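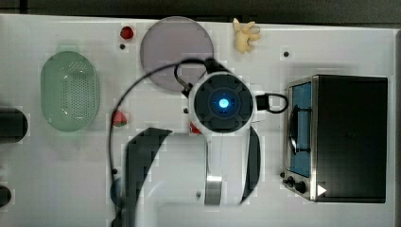
The play kitchen from overhead, arm over the middle of the table, toaster oven on the right.

Fendside Kitchen Chores: notes and data card

Last updated 2018-08-17

Hi! I'm Zoriana Zinchenko and I look after this dataset. People keep asking me at parties whether a robot can do the dishes yet, so I figured the README might as well start there. Short version: no, but it can put a banana on a plate on a good day, and I'm more excited about that than I probably should be.

What's in it

There are 3093 episodes, each one a single small chore on the same white table. Put the strawberry in the colander. Move the bottle off the plate. Take the spatula out of the pan. Every episode has overhead video, the arm's joint positions, and one sentence typed in by whoever was driving. The sentences are a bit of a mess (Odell writes "grab", Hou writes "kindly relocate") and I decided to leave them alone, since people at home won't all talk the same way either.

257 of the episodes are failures. I kept them, they're labeled, please use them! A dropped strawberry teaches you a lot about how a gripper closes.

How the table gets set up

Before each session we shuffle things around by hand. The oven stays put because it's heavy and I got tired of lifting it, but the colander, the plate, the small food and the cookware can end up pretty much anywhere, and things come and go between sessions. If you're training something that expects the plate in one spot, you're going to have a bad time.

The little holes in the tabletop are part of the table. I mention it only because an early detector of ours was very sure they were olives.

So can it do chores yet?

I ran our own baseline (it's called Emik, the code is in the baseline folder) on 50 tries per chore, with objects in places it hadn't seen. Picking up one light thing and dropping it in something big and open, like the colander, mostly works now. I really didn't expect that a year ago.

Then it gets rough. Flat things are awful. The plate has such a low rim that the fingers skate right over it, and when you watch a person do it you notice they tip the edge up with a fingernail first, which our arm can't do.
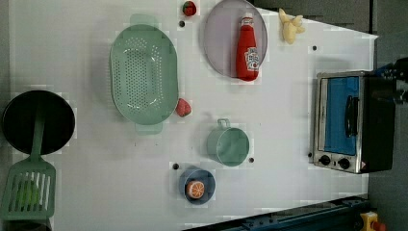 Anything with two steps is worse. "Put the bottle away, then put the strawberry on the plate" sounds like nothing, but if the bottle rolls during step one the whole plan is stale and Emik carries on as if everything went fine. The spatula is its own special headache: long, thin, and the good place to hold it changes depending on what it's leaning on. And I've pretty much given up on oven doors until October, when I want to redo those episodes with a slower pull.

Also remember this is toy food. It weighs next to nothing, it doesn't squish, and it never leaks. A real strawberry would be jam. If your model does great here, that tells you about picking and placing on a tidy table under good light, and I'd be careful about promising anyone a clean kitchen.

Known problems

Video is compressed harder than I'd like, so you'll see blocky patches on the plain white parts of the table. I lost the originals for most of it (my fault, full disk).

The arm's cable wanders into view and covers things. Sometimes the target is completely hidden behind the wrist for a second or two, so don't assume a missing object has been moved.

102 episodes have a typed sentence that doesn't match what got done. They're listed in mismatches.txt. There may be more, and if you find one, send me the episode number and I'll add it.

Objects near the edge of the table get cropped by the camera. The frying pan suffers the most.

Using it

Unzip, run the check script, and look at twenty or so episodes with your own eyes before you train anything. I mean it! The loader drops failures by default, so pass keep_failures if you want them.

Free to use for research and teaching. If you publish something, please cite the Fendside page, and drop me a line too, I like seeing what people try. Questions about the arm's control code go to Hou, and everything about labels goes to me.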